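Keeping the hand grippers going: pads, linkage, screws
12 comments

Quick one tonight, kettle's on and I've promised myself bed by eleven. 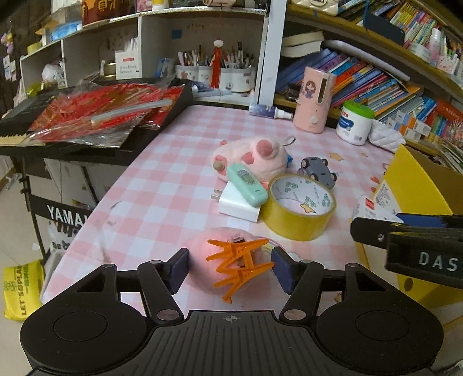

Pads first

The two fingertip pads do all the work so they get looked at first. Wipe with a damp cloth, then a dry one, no solvent. I used solvent once in March and the blue went tacky and picked up every bit of fluff in the room. Plush toys are the worst for fluff anyway. Cat paw, the round pink one, both shed like mad.

Then open the fingers all the way and look across the faces. They should sit square to each other. If one leans, it's nearly always the pad seated badly on its arm and not the arm itself. Pull it off, clean behind, push it back on till it stops.

I swap pads at 200 hours. The set I took off this week had done 322, my fault, lost the notebook. You could feel the wear with a thumbnail, thin things were slipping out. Clips especially, anything with a zigzag edge only touches in a few places so there's not much to hold on to.

Linkage

Two arms, pivots on each. Waggle test: hold the body still, wiggle one fingertip side to side. A tiny bit of play is fine. If it clicks, stop and tighten.

Dry lube only. Tiny drop per pivot, work it open and shut, wipe off whatever comes out. Oil is a mess, it ends up on the pads and then on the tablecloth (gingham, shows everything).

Screws. Mine back out slowly, roughly a quarter turn a month. Thread lock from Ankrah, the weak sort, you do want to get them out again. I did the first one with the strong stuff and ended up drilling. Spare arm came from the Fakbridge shop, 3 weeks wait.

Zeroing

Close fully, set zero, open fully, check the reading. Do it 3 times. If the numbers wander go back to the linkage, dont just keep zeroing over it. Wasted most of July on that.

Then a try-out on real stuff. Soft toy, the clip, roll of packing tape, toy car. Tape is a good one as it's wide and will show up a lazy finger. Same objects every time or you cant compare.

Still to do

Second gripper needs the same going over. Firmware for the Draditby board, putting that off. Somebody from the Rivville meet-up asked for my screw sizes, will post them when I find the teh drawing.

Share this post | 12 comments
Contact | Copyright, all posts my own | Back to top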